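Kilberg Public Library, Board of Trustees
Minutes of the regular meeting, 31 Dec 2022

The chair called the meeting to order with a quorum present. Minutes of the previous meeting were approved as sent out.

Budget. The year closed $143 under on postage and $89 over on cleaning supplies. The board accepted the report.

Roof. Sekex has sealed the flashing above the children's room. Their invoice is held until the ceiling tiles are replaced. Motion to hold payment carried, one abstention.

Lending. New cards for the year came to 136. The Givitz branch asked to keep its later evening hours through May. Approved.

Public computers. The desktops at the reading tables are slow to start. The board agreed to price memory and drives before looking at new machines, with a limit of up to $110 per desktop.

Desktop computer with the case open and the green motherboard showing: 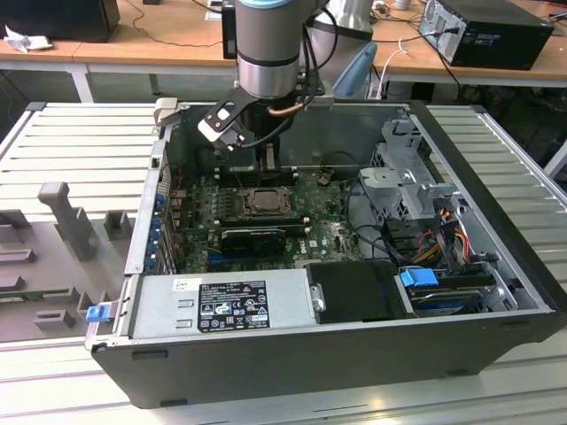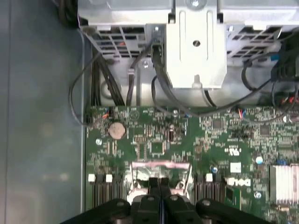
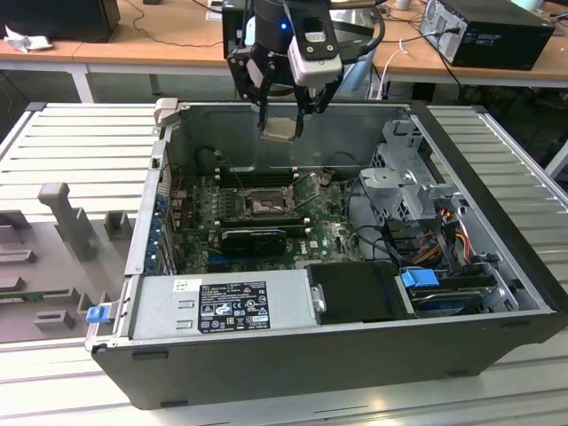
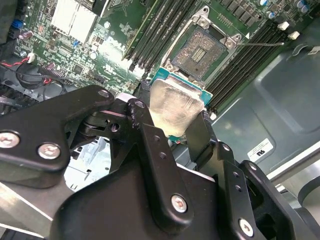 Quotes are to be in hand before the next meeting. Old drives must be wiped before they leave the building.

Pitkänen Room. Two groups have asked for the same evening. The one that applied first will have it, and the other will be offered the upstairs room at the same rate.

Public comment. A resident asked for a second bike rack by the side door. Referred to the town.

Meeting adjourned.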